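Counting games for a four year old who won't sit still?
Home Learning board > Early Years > Maths and number 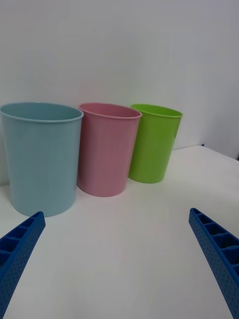 Blue, pink and lime cups, biggest on the left.

kustham_kitchen
Started Mar 31, 2020

Hello all, new poster but I've been reading this board for ages and pinching your ideas shamelessly. My youngest is four and mad about numbers, as long as she doesn't have to sit down to do them. Workbooks last a minute and then she's under the table. So we've been making up moving-about games and I'd love to swap!

Our favourite so far is Bang. You write the numbers one to ten on bits of card, plus a few cards that say BANG, and put the lot in a bag. Pull one out, say the number, then do that many jumps (or claps, or star jumps if you've got the energy). If you pull out BANG everyone falls on the floor and all the cards go back in. She laughs so much she gets hiccups. She couldn't tell 6 from 9 a fortnight ago and now she shouts them across the landing.

What are you all playing?

teapot_and_twos
Oh we love Bang! We play it with lolly sticks in a mug so it fits in a coat pocket. Try putting dots on half of them in place of numerals, like the dots on a dice. Mine had to count every dot at first and now he just looks and says "five!" It's lovely when that clicks.

Another one for you: number hopscotch down the hall with masking tape. Call out a number and they hop to it. Then call out "one more than" and watch the cogs turn.

Edis
Sorry to be the grump in the corner, but I'd hold off on "one more than" with a four year old who is still muddling 6 and 9. I taught Reception for years and the thing I saw over and over was children who could chant and jump beautifully but couldn't hand you six pegs if you asked for six. Give her plenty of "can you fetch me four spoons" first. Boring, I know, but it's the bit everything else stands on.

Bang is a cracking game though, I'll give you that.

teapot_and_twos
I don't think it has to be one and then the other, Edis. Mine did both in the same week and he's fine. If she gets "one more" wrong she hops to the wrong square, and so what? She's hopping.

Edis
Fair enough, if they're happy getting it wrong. Some aren't. I've had children go very quiet after two or three wrong goes and then not want to play for a week. You know your own child, obviously.

kustham_kitchen
Mine is the opposite of quiet when she's wrong, she argues with me! But I did the spoon thing at lunch, Edis, and you've got a point. Asked for seven and she brought me the whole drawer, very pleased with herself. So we're playing Shopkeeper this afternoon with tins from the cupboard and a proper list.

marblejar
Shopkeeper is brilliant. We do ours with pasta, and the shopkeeper has to count it out into your bag one at a time while you say it together. Big shells are best, macaroni goes everywhere.

We also do the Button Jar on Fridays. I put some buttons in a jam jar, everybody has a guess and writes it down (the little one does tally marks), then we tip them out and count in tens. Last time there were 50 and my six year old guessed 800. Then we lined them up in rows of ten along the skirting board and he was amazed at how short it was. I think that did more for his idea of a hundred than anything we've had from a book.

longdivisionlil
Love the jar! A tip for anyone with older ones in the house who think they're too grand for this: give them the big numbers. Mine are eight and ten and we play a version of Bang with digit cards 0 to 9. Deal four each and make the biggest number you can, then the smallest, then whichever is nearest to 1635 (that's our door number with our friends' door number stuck on the end, pick anything you like). There's proper shouting. The four year old can be dealer and read out the digits, so she's in the game too.

teapot_and_twos
Ooh, having that. What happens if somebody gets a zero at the front?

longdivisionlil
Hot topic in our house! My eldest says 0412 isn't a four digit number and should be struck off. My youngest says it's a very sneaky way of making a small one. We allow it on Sundays.

Edis
I'm with your eldest.

marblejar
I'm with the youngest!

cliluda
Can I add one for tired afternoons? Number I Spy from the sofa. "I spy two of something." They have to find two of anything in the room, and if it isn't the thing you were thinking of it still counts, as long as there really are two. We got stuck for ages on three and it was the legs of the piano stool.

kustham_kitchen
These are wonderful, thank you! Just back from Shopkeeper. She sold me five tins of tomatoes, counted them twice, and charged me a hundred pounds. Hopscotch tape goes down tomorrow, plain numbers only to begin with, and I'll try "one more" later in April when she's steadier. Does masking tape come up all right off laminate, or will I regret it?

marblejar
Comes up fine if you don't leave it down all week. Ask me how I know.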